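**Gripper drops the air mid-pick, arm keeps going**

**mellwood_mike**
Second time this week, ugh. Our arm goes down into the bin, closes, lifts, and then the fingers just let go halfway up and the program carries on like it's still holding something. No fault, nothing! Log shows 51 good picks before the first drop. Anybody seen this?

**hayes9**
Sounds like a hose getting pinched when the wrist turns (had that for months on ours). Roll the wrist by hand at low speed and watch your pressure gauge.

**skoteo_fan**
I don't buy the hose. If it were pinched you'd see slow closing too. I'd look at the part-present signal first, and if you don't have one, that's your real safety problem. An arm that thinks it's holding something shouldn't be running near people.

**hayes9**
Slow closing only shows up if the pinch is there at the bottom. His happens on the way up.
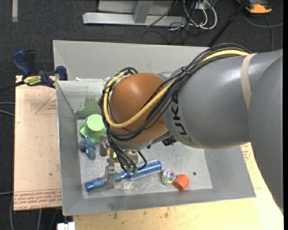
*mellwood_mike*

OK, our setup over the bin. The yellow hose and the black cables loop around the left side of the orange wrist, and there's a black tie holding the bundle on the gray part of the arm. Too tight maybe?

**skoteo_fan**
Fine, I'd redo that tie too. Still want the signal check though!

**mellwood_mike**
Doing both. Arm stays off until the Erkura sensor gets here, 2 days if I'm lucky.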